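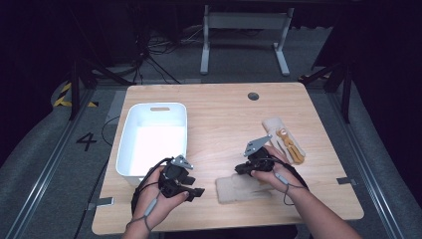 4.2 Preparing the Work Table

The work table is the base for all cutting, folding, and sorting described in this manual, and it must be set up before any fabric is brought to the station. Clear the tabletop of materials left from earlier work and wipe it with a dry cloth, following the grain of the wood. The storage bin belongs on the left side of the table, open side up and empty, as it is with the white bin shown, so that finished pieces can be laid in it without crossing the cutting area. Keep the round cable hole near the back edge uncovered. Scissors are kept toward the back, where they can rest on a folded cloth until needed.

Home Products Manuals Spare Parts Contact

Before you begin

Read Section 4.1 and confirm that the table is level. The Pumance tabletop is supplied with metal brackets that hold it to its frame. If a bracket can be turned by hand, tighten it before placing anything on the surface.

CAUTION: Do not sit or lean on the front edge of the tabletop. Do not use the brackets as handles when moving the table.

Setting out the materials

1. Place the bin on the left side of the tabletop with its long side parallel to the side edge. Leave enough room at the handle cutout for the fingers.

2. Remove one cloth from its package and shake it out away from the table. Check both faces for loose threads, pins, and staples.

3. Lay the cloth flat near the front of the table, to the right of the bin. Smooth it from the center outward with the palm. Felt and similar soft fabrics should not be pulled at the corners – this stretches the edge and gives an uneven cut.

4. Fold a second cloth lengthwise into a narrow strip and set it farther back on the right. This strip is the scissor rest.

5. Lay the scissors on the rest. Close the blades whenever the station is left unattended.

NOTE: The standard cloth in the Brestton materials pack measures 297 mm on the long side. Larger cloths must be trimmed before use, or folded once and treated as a double layer.

Cutting and storing

6. Mark the cutting line with chalk. Do not use ink on light-colored fabric.

7. Hold the cloth flat with the free hand, keeping the fingers well behind the line, and cut with long, even strokes. Return the scissors to the rest before lifting the cloth.

8. Fold the cut piece and place it in the bin. Stack pieces with the folds facing the same way.

9. Empty the bin when it is half full. Overfilled bins crease the lower pieces, and these will have to be pressed again.

CAUTION: Never drop scissors into the bin or carry them inside it.

Care of the tabletop

Spills must be wiped up at once. For regular cleaning, use a soft cloth dampened with water and a little mild soap, then dry the surface fully. Abrasive pads will dull the finish. Inspect the brackets each October and record the result on Form 244, which is kept with the station log. Requests for replacement brackets should be sent to Leanne Lightfoot, Station Supplies, with the table number clearly stated.

For pressing and final folding, continue to Section 4.3.

This site uses cookies to remember your language and region. Accept Manage settings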